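Cups hold water after air drying in a plastic rack

Kitchen & Dining > Dishes and Cleanup
Posted 3/6/19 by Trota

I wash by hand and have no dishwasher. The rack is a square plastic one with angled pegs and openings in the floor, set directly on the table. Plates dry fine. Cups do not. After a night in the rack I still find a ring of water in the foot of each cup and a film inside the ones that were placed rim down. The cups are plastic, and the worst one takes 17 hours before the ring is gone without wiping.

Things I have tried: hotter rinse water, a towel under the rack, fewer cups per load. The towel made it worse. The hotter rinse helped a little with the ceramic plates and did nothing for the cups.

Is there a correct position for cups in this type of rack, or do I need a different rack? I would prefer not to buy one. Counter space is limited and the current rack fits.

Willen
Posts: 134

Two separate problems. The ring on the outside is water trapped in the recessed foot of the cup. When the cup is inverted the foot faces up and becomes a shallow dish, and no amount of airflow underneath will drain it. The film on the inside is humid air with no exit. A cup set rim down on a flat surface is close to sealed.

Plastic makes both worse. It holds little heat, so a hot rinse gives you almost no evaporation afterward, and water beads on it where on glazed ceramic it tends to sheet off. Your result with the hot rinse is what I would expect.

Procedure:

Shake each cup once, rim down, over the sink. Most of the water leaves at this point.

Set the cup on its side or at a steep angle, with the mouth a little lower than the foot. Use the pegs as a stop so it can't roll. The foot then drains over its own edge and the mouth stays open to the air.

Leave a gap between cups. Two cups touching will hold a line of water where they meet.

Raise the rack. On a flat table the openings in the floor are blocked by the table itself. Four rubber feet or a couple of spare jar lids will do - you only need enough height for air to pass.

Take the towel out. A wet towel under a rack keeps the air beneath it damp.

If the table is wood, put a rimmed tray under the raised rack and empty it after each load. Standing water will mark an oiled or worn finish. 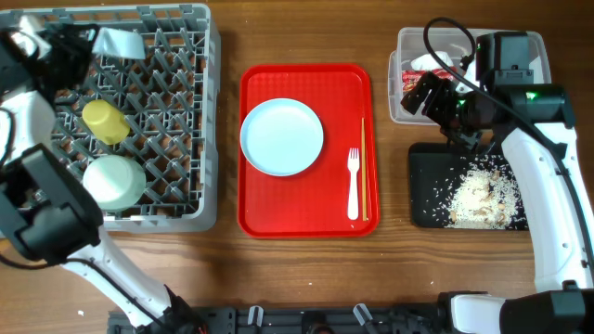 Three cups lying in a gray rack, plate and fork on the red tray.

At that loading there is plenty of room between cups. I would not go much beyond it with a rack this size. Flatware and chopsticks can go on a tray if you wipe them first; otherwise stand them up in a holder.

Grurmont
Posts: 80

just dry them with a towel? takes one minute. I have never understood racks

Yang
Posts: 400

Willen's answer is correct on the foot. One addition: check whether the recess in your cups has a notch molded into its rim. Some do, and those can be left upside down at a slight tilt if the notch is on the low side. Without a notch, lay them down.

Also wash the rack itself. Mine had a layer of scale around the base of the pegs and water sat in it. An hour in diluted white vinegar, then a stiff brush and a rinse.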